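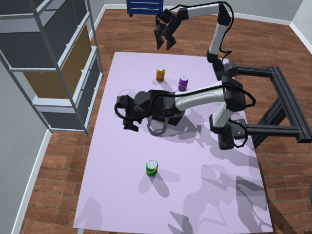
Two arms and three soda cans in the simulated packing cell.

7 min read

The first quote Pratside received for a packing robot fit on one page. It listed two arms, two grippers, a controller and delivery. The budget the company finally approved ran to 103 lines, and the arms took up two of them.

Pratside fills mixed drink orders for offices, school events and small shops out of a warehouse in Gurncombe. Most of the work is cases on pallets, and that part of the building has been mechanized for years. The part that hasn't is the corner where single cans go into carry bags. A customer picks the flavors, a packer pulls the cans, and the bag goes out on the van. On a busy Saturday the corner handles up to 327 bags. On a slow weekday it can be a fraction of that, and the packers get moved to other jobs.

That unevenness made the purchase hard to plan. A machine sized for the peak would stand idle most of the week. A machine sized for an ordinary day would still need people beside it on the day the company most wanted help.

The project started with a gripper catalog. The operations staff spent two months comparing fingers, payloads and reach before anyone wrote down what the cell was supposed to do. When they did write it down, the list of requirements was short. Pick up a standing can. Put it in a soft bag without crushing the bag or tipping what is already inside. Do it again with a different flavor. Stop safely when someone walks up.

The second item caused most of the trouble. A can keeps its shape and a cloth bag doesn't. Rims fold inward, handles fall across the opening, and a bag that stood up for the first two cans can lean over for the third. Two suppliers offered to quote if Pratside would switch to cardboard carriers. The sales department said no, and the cost of a carrier change was left out of the budget altogether.

Pratside ended up paying for simulation time before it paid for any hardware. The work was done in Skostness, a layout and motion package the company licensed by the month. The model had a tabletop, two arms side by side on a black extrusion frame, shelving along one wall and a drawer cabinet at the back. The shelving was a late addition. In an early version the floor around the cell was clear, and the plan for it looked generous. With shelves and a cabinet on the drawing, the service aisle had to move to the other side.

Frame and mounting hardware had been penciled in as "misc." In the approved budget the frame has its own line, $1,675 before assembly. The staff had assumed the arms would bolt to the table. Mounting them on a separate frame meant the work surface could be changed or shifted without taking the arms off and calibrating them again. It also added width, and the width had to be paid for in floor space.

Cables got their own line too. Anyone who has priced a cell has seen cables treated as something that comes in the box. Some of them do. The ones that come in the box are usually a fixed length, and the slack has to go somewhere when the arm folds. Pratside budgeted for longer leads, clips, sleeves and a spare set for each arm.

Then there was lead time. Kikuchi, which supplied the arms, quoted 16 weeks. Pratside's finance office had set the money aside for a single quarter, and 16 weeks didn't fit in it. The order was split, with the frame and safety equipment bought first and the arms placed on a deposit. Splitting it cost the company a small bundle discount. It also gave the electricians time to run a new circuit, another line that wasn't on the first page. 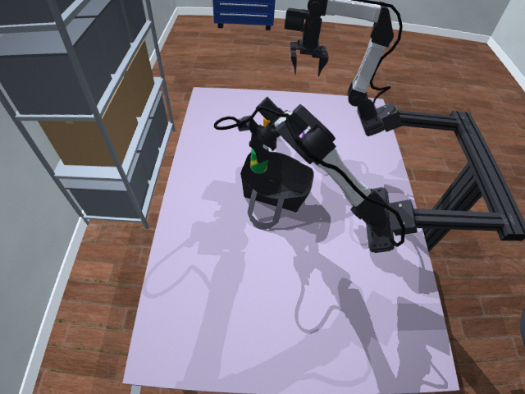
Chia-hao Wei thinks the second arm should have waited. One arm, he argues, would have covered an ordinary day, and the money for the other could have gone into feeding cans to the table, which in his view is where most cells of this kind lose their time. He would also have bought a year of support up front. "People budget for the machine they see in the demo," he says. "The person who comes when it stops is a separate invoice."

Pratside looked at the one-arm version twice. It was cheaper, and by less than expected. The frame, the controller, the guarding, the circuit and the training cost nearly the same for one arm as for two. What tipped the decision was the bag. With two arms there is the option of using one to hold the rim while the other places the can. The company hasn't committed to working that way. It wanted to be able to.

Labor is the part of the plan the managers are most careful about. The business case doesn't remove any positions. It assumes the two packers in the corner will load cans, set out bags and clear faults, and that on the busiest day they will still pack by hand at a second bench. Critics inside the company have pointed out that this makes the payback look weak. On the approved sheet it is longer than the three years the finance office normally asks for. The exception was granted on the condition that the results are reviewed after the first full summer season.

A few lines came out of the budget during review. A third bench camera was cut. So was a custom tabletop with recesses for the cans, after the packers said flavors change too often and can sizes aren't always the same. The plain flat top stayed.

Other lines went up. Spare grippers doubled from one pair to two. Training went from one day to three, with the third day held back until the cell has been running for a month, so that the packers can bring their own list of problems. Floor marking was added after the safety walk, along with a gate on the aisle side.

The Skostness license was supposed to end when the hardware order went in. It has been extended. The sales department wants to offer a larger bag in the spring, and the operations staff would like to try it on the model before they agree to a date. The frame is due in September.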